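A place for every capsule

Kanchan Dhillon has organized kitchens and break rooms for seven years. Before, she worked in the office of a shipping company, where, she remembers, the coffee corner was "always a small war." I met her on a Tuesday morning and we spoke mostly about drawers, boxes and the hot drinks of other people.

Her first advice is to throw nothing away on the first day. "People become nervous when they see a trash bag," she says. "I only put the same things together. Red with red, dark with dark. After this they decide alone what is too much."

She likes old tea boxes with a lid and a small window, even for homes where the family drinks more coffee than tea. The compartments are deep enough for capsules, and the packets can stand upright like cards in a file. "It says TEA on the front, yes. I don't mind it. You open the lid and you understand everything in one second." 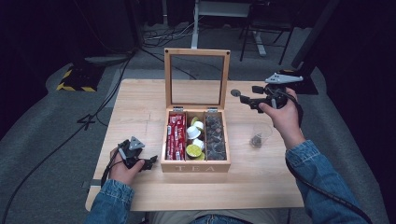
The middle compartment

In a box with three parts, Dhillon gives the two sides to what is used every day. The middle stays for the mixed things, the white capsules together with the green ones. "Every house has some flavors that only one person likes," she explains. "If you hide them, he will buy them again."

And the capsule that does not go in the box? She puts it in a clear cup next to it. "It can wait there until somebody drinks it."

Her next job, in October, is a kitchen with 119 mugs. She has asked the owner, Ubaldo Zuccaro, to choose his favorites before she comes. He has answered that he likes all of them.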